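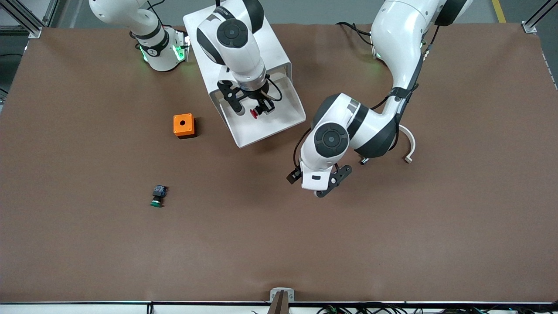
4.2 What people did with the second SIM slot

I went into this part of the study pretty sure I knew the answer. Two SIM slots, two numbers, one for work and one for home, right? That's how Ekia and Salminen both sell their basic phones, and it's how I use mine. So when the survey forms came back I skipped straight to question nine, and I had to go and make a cup of tea.

Of the 622 owners who filled in the form, 569 had a phone with two slots. Only 296 of those had a card in both of them when they answered. The rest had left the second slot empty, or had once used it and then stopped (the form didn't separate those two groups, and I wish it had).

Among the people who did fill both slots, the work and home split was there, but it wasn't the big story. The reason I read most often was price. People kept one card for calls and another for data, and they switched the data card whenever a better bundle came along. A fair number wrote little essays in the margin about which network worked in which part of town – one drew a map! I've kept those comments in the notes to Section 5, where they help explain the odd answers from Plomell, where coverage drops off fast once you leave the main road.

The phone menus matter here too, more than I expected. On the Mollik handsets you pick the card every single time you dial, and owners either loved that or hated it. On the Ekia ones there's a default card, set three menus deep, and plenty of people had never found it. They'd been making calls on the wrong card for months and blaming the network. I don't think this is a small thing. If the setting is hard to find, a second slot can end up costing you money, and then of course you take the card out.

I also did follow-up calls with 30 owners in October, mostly to check that I'd understood what they wrote. Those calls were long and friendly and wandered all over the place (ringtones, cracked screens, where to get a cheap battery), and I only coded the parts that dealt with SIM use. Two things came out of them that the form had missed. Some people store contacts on the second card and never use it for anything else. Others lend the slot out, so a cousin or a neighbor can pop a card in and check their balance. Neither use was on my list of choices, so both got lumped under "other" in Table 3, and that row should be read with some care.

Figure 4. Robot arms at a brown work table, with a small red push button held in a black gripper.

The next part looks at memory cards, where the answers were a lot closer to my guesses.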